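Chapter 5
Dry Goods: The Packet, the Shelf and the Open Bag

Draft for second printing, 30 May 2025
Chapter author: Hajar Ouazzani. Storage tables: Sota Tsuchiya.

What you need before starting
Chapter 3 (moisture in food), at least the first half. A notebook. Access to a cupboard, your own or the teaching kitchen's. Scissors, clips, a marker pen that writes on plastic. Scales if there are any free.

By the end of the chapter you should be able to
– sort the words on the front of a packet into kinds
– find the storage instruction on any dry food and copy it out exactly
– close an opened bag properly, three ways
– set up one shelf and keep it going for a fortnight

Key words
dry goods, decanting, headspace, front of pack, claim, serving suggestion, rotation, rancid

5.1 Starting with the front

Dry goods means flour, rice, oats, lentils, dried fruit, breakfast cereals, crackers, pasta. Low in water, so they keep. They keep a long time if shut and a much shorter time if left open, and most of this chapter is about the difference between the two.

First the packet though. A packet is the first container the food has and very often the only one. It carries a good deal of writing. Some of it is there to inform you and some is there to sell, and on the front the two are mixed together in the same ink. Big letters, a line drawn underneath, a picture of the food. Turn it over and the letters shrink. Storage instructions are nearly always in the small ones.

Students tend to skip the front because it looks like advertising. Don't. The product type is usually stated there, and the type tells you how the food will behave. Thin flakes soften fast in milk. They also take up moisture fast from the air, having a lot of surface for their weight. Thick ones are slower on both counts. So a word about thickness on the front of a cereal bag is worth writing down, whatever language it is in.

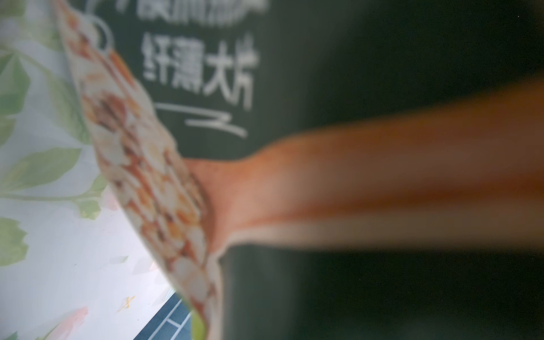
Fig. 5.1 Front of a dark green packet. The large white characters, 纤薄大片, mean roughly "thin large flakes".

Take the wording in Fig. 5.1. Four characters, shape and size of the flake, underlined with a quick white stroke to make you look. It describes the food. No number in it, no promise. We call this kind of wording a description. Keep the label in mind for the sorting exercise in 5.3.

Packets from other countries turn up in every kitchen and they will turn up in your coursework. Use a dictionary, use a translation app, ask a classmate who reads the language. Copy the original characters or letters into your notebook next to the English. Copy them even if you can't read them. Kamran Paracha's class at Stinthorpe did this for a term and their notebooks were far easier to mark, as the translation could be checked against something.

The picture of the food. Photographs and drawings on packets show the food looking its best, often with extras. In many places the words "serving suggestion" are printed close by. A heap of flakes with fruit and nuts through it might mean fruit and nuts are in the bag, or it might be a suggestion. The ingredients list settles it. Always the list.

5.2 Three enemies

Air, damp, and small animals. Light as well for some foods, see Table 5.1.

Air. Oats and nuts contain oil. Oil left in contact with air goes stale and in the end rancid – a smell like old paint or putty. Wholegrain foods go sooner than white ones, the oil being mostly in the germ.

Damp. Crisp foods go soft, powders go lumpy, and past a certain point mould can start. Steam from a kettle is enough to spoil the crispness of an open bag standing beside it. So is a wet spoon. One wet spoon!

Small animals. Flour moths, weevils, ants, mice. They get through paper and thin film without much trouble. Rigid plastic with a tight lid stops most of them, glass or metal stops more.

An unopened packet deals with the first two well enough. Once the seal has gone you are doing the packet's job for it.

Table 5.1 Storage after opening (general guidance, the packet overrules the table)
Flaked cereals: close at once, cool and dry, lid or clip.
White rice: lidded tub, dry cupboard.
Brown rice: as white, smaller amounts, use sooner.
Nuts: lidded jar, dark, fridge in hot weather.
Dried fruit: jar or closed bag, keep apart from crisp foods.
Flour: tub with lid, never top up old with new.

On the last one, never top up. Finish the tub, wash it, dry it completley, refill. Topping up leaves a layer of old flour at the bottom that can sit there for years. The same goes for oats.

5.3 Words that describe, words that claim, words that instruct

Three kinds of wording. Description, as above: what the food is. Claim: something offered to make you choose this one. Instruction: what to do with it, at the shop or at home.
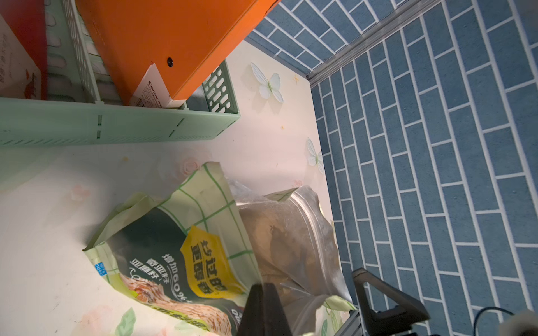

Claims with numbers in need the most care. A percentage is a comparison, and a comparison has two sides. More than what. More of what. Often the second half is printed somewhere else, smaller, with a star or a dagger next to it. The open bag with the pale grid pattern has a dark green panel on which you can read 增加60%, "increased by 60 per cent". Write that in your notebook under claim. Then leave a blank beside it for the other half of the comparison, and do not fill the blank until you have found it in print on the packet itself. If it can't be found the blank stays blank, and you get the mark for leaving it.

Numbers in a description are another matter. Net weight is a number and it is a plain statement. So is the count of sachets in a box. No comparison, no blank needed.

Instructions are the short ones. Keep dry. Reseal after opening. Store away from sunlight. Copy these word for word. "Cool, dry place" and "refrigerate after opening" are not the same instruction and every year somebody swaps them over.

Activity 5A – Sorting
Choose 9 packets from the teaching kitchen. Rule three columns: description, claim, instruction. Enter every phrase from the front of each packet, then do the back. Work in pairs. If you disagree over a phrase put it in both columns with your initials. Allow one lesson.

Trinidad Daza, who trialled this activity with us, suggests doing the backs first with younger groups. Fewer claims there, quicker start.

5.4 Closing a bag

You will do this thousands of times. Worth doing well.

Method 1, fold and clip. Press the air out from the bottom upwards, flat hand. Fold the top over twice at least, tight. Clip in the middle if the bag is narrow, two clips if wide. Stand it up. Any clip with a decent spring. The Prirnen ones in the kit are fine, so are clothes pegs.

Method 2, twist and tie. For soft thin bags only. Gather, twist until it resists, double the twist over, band round the lot. Stiff film won't hold a twist, it creeps open overnight.

Method 3, decant. Tip the food into a tub or jar with a lid. Choose one the food nearly fills. The gap at the top is headspace and headspace is air. Cut the storage instruction and the date off the packet and tape them on, or put them inside the jar facing out. Writing only "oats" on the lid loses you the date, the allergens and everything else. The Fanard tubs have a slot in the lid for this, any tub and a bit of tape will do it.

A bag lying on its side with the top open will spill when the next thing is moved. It also takes in air the whole time. So close first and put down second, even if you are going back to it in five minutes.

5.5 Baskets, boxes, shelves

A basket on a shelf works as a drawer. Pull it forward, see what is in it, push it back. Perforated plastic is good for this: light, washes easily, and you can see something of the contents through the slots. It does nothing against damp or moths, so whatever goes in has to be closed already.

Keep food with food. Shelves at home get shared with stationery, batteries, medicines, post. It happens, homes are small. Give the other things a basket of their own and stand it at one end, food at the other. Cleaning products on a different shelf altogether, and lower down.

Heights. Heavy things between hip and shoulder. Light packets above. Nothing glass on the top shelf in a room used by children.

Rotation. New behind, old in front. Shops do it, you do it. Dates facing you.

Rough measuring before you buy any basket: depth of shelf first, then width, then height with a hand's space above. Aqeel Hayat's group measured a cupboard 33 cm deep, bought to the outside width and forgot the door hinge. Allow for the hinge.

Activity 5B – One shelf, a fortnight
Pick one shelf. Empty it, wipe it, dry it. Check every packet for date and for whether it is properly closed. Close the ones that aren't by one of the three methods and note which. Put back, old in front. Then look again at the end of each week and record what has moved, what is open, what has been finished. Do not tidy between the looks, just record. Partners to swap notebooks before handing in.

A blank record sheet is in the Ghumman workbook, same chapter number. Photocopy it, dont tear it out.

5.6 Stale or spoiled

Stale means dull or soft, past its best. Usually safe. Stale flaked cereal can be spread on a tray and put in a low oven for a few minutes to bring the crispness back, watch it, it catches quickly at the edges.

Spoiled means mould, webbing, live insects, a putty smell. Throw the lot away, bag tied, outside bin. Wipe out the tub or basket and dry it. Look in the packets either side as well, moths travel.

The next section takes the first practical, toasting and weighing flakes before and after a night in an open dish. Scales out, dishes labelled, and read the method through to the end before opening anything.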